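okay so I finally started on the toy sorting for the Brivwood swap on Saturday and I have opinions

Ilham Abdel Hamid talked me into it back in November. "just the small stuff," she said. the small stuff is the whole job!! big things like dollhouses and trucks sort themselves, you put them on a table and walk away

last swap they had 533 loose bits left over at closing and Ilham typed that number to me with no punctuation, so you know how she felt

my method so far: everything goes in one big bin, then I pull things out by who would want them. not by color, not by size. I tried color first and ended up with a pile of red that made no sense to any kid alive
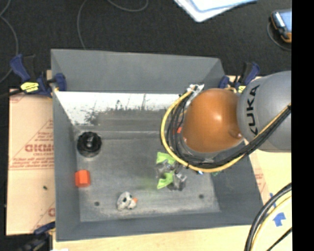

Small animals and little figures go first every time, they're the ones kids dig for. I put them in the shallow trays at the front so the tiny ones can reach (the kids, I mean). The white one with black spots and the orange beak-looking point is going right on top, I already love it and I'm trying very hard not to keep it. Blocks get their own box — even the odd single ones like that little red-orange guy, somebody's set is always short one

shiny crumply things get their own bag. Thaddäus Mayrhofer says throw them out. Thaddäus has never watched a four year old with something shiny

pricing question for anyone who's done the Madudley one: do you do singles or fill-a-bag? I'm leaning fill-a-bag. I am not writing stickers for all this

also if you have those flat trays from Halliday lying around I'll take them, lids or no lids. drop off any time before Saturday, side door, just knock loud

back to it, got two more bags to tip in tonight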